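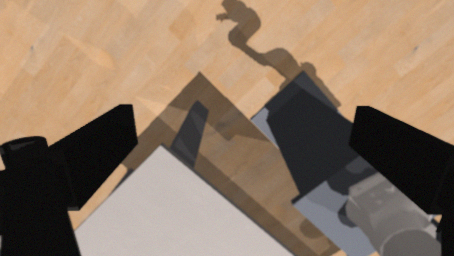
The simulated workbench from the gripper's side, with both fingers open over the edge of the table.

Open Day at the Rillimell Robotics Lab: Your Questions

We open our doors on July 24, 2020, and the mailbox has been filling up ever since we put the notice out. Keep the questions coming! These are the ones we get most.

What will I see?
Two things, side by side. One is Ninh, our simulator, where a virtual robot arm practices its jobs on a virtual table. The other is the real arm in the main hall, running the same kind of job with real parts. You can stand between the two and look back and forth as long as you like (people do, and so do we).

Is the picture at the top a photo?
No, it's rendered. Everything in it is computed, down to the wood floor and the shadows. You can see the shadow of an arm stretched over the floorboards, and Lahcen Erraji, who looks after the lighting in Ninh, will happily talk about shadows for the rest of your afternoon if you let him.

Why bother with a wood floor and shadows at all?
This is one of our favorite questions. A robot that learns from camera pictures has to cope with whatever the camera sees, and real rooms are full of grain and knots and dark patches that mean nothing to the task. If we train it in a plain gray box, it gets thrown off the first time somebody opens the blinds. So we change the floors, the light and the tabletop all the time.

Can I drive the robot?
Yes, the simulated one! There are 5 stations with hand controllers, and each turn lasts ten minutes. You look through the gripper's own view, so the two fingers come in from the left and right and you have to work out where the table is from there. It feels odd for the first minute and then something clicks. The real arm is operated by staff only.

Do I need to know how to code?
Not a bit. If you do, ask for Guoqing Zhong at station 3 and he'll show you how a task is set up, including the ones that went wrong. He has saved 367 failed grasps from February alone and is oddly proud of them.

Is it OK for kids?
Very much so. Children under 8 need an adult with them at the stations. The controllers are a little big for small hands, so Dehua Yin has put together an easier task with a wide tabletop and a slow arm. Adults are allowed to pick that one too.

How long should I plan for?
The guided part is an hour. Most visitors stay longer, and there is no need to leave when your group finishes. The talk by Edith Mamani, on moving a skill from Ninh to the real arm, starts at 2 p.m. in the upstairs room and includes a live run. It may not work on the first try — that is part of why we like showing it.

Do I need a ticket?
Tickets are free, but we do need you to book a time slot. Groups are small this year and we ask everyone to wear a mask indoors. Controllers are wiped down between turns.

Where are you, and can I park?
We're at 1168 Menirach Road, in the long brick building behind the Drillico warehouse. Park on the north side. The step-free entrance is on that side as well.

May I take pictures?
Please do, in the main hall and at the stations. The upstairs room is fine too, just no flash during the live run.

I can't come. Will there be another one?
We hope so, though we don't have a date yet. Roy Furnival keeps the mailing list, and he will also send you the recording of the talk if you ask him.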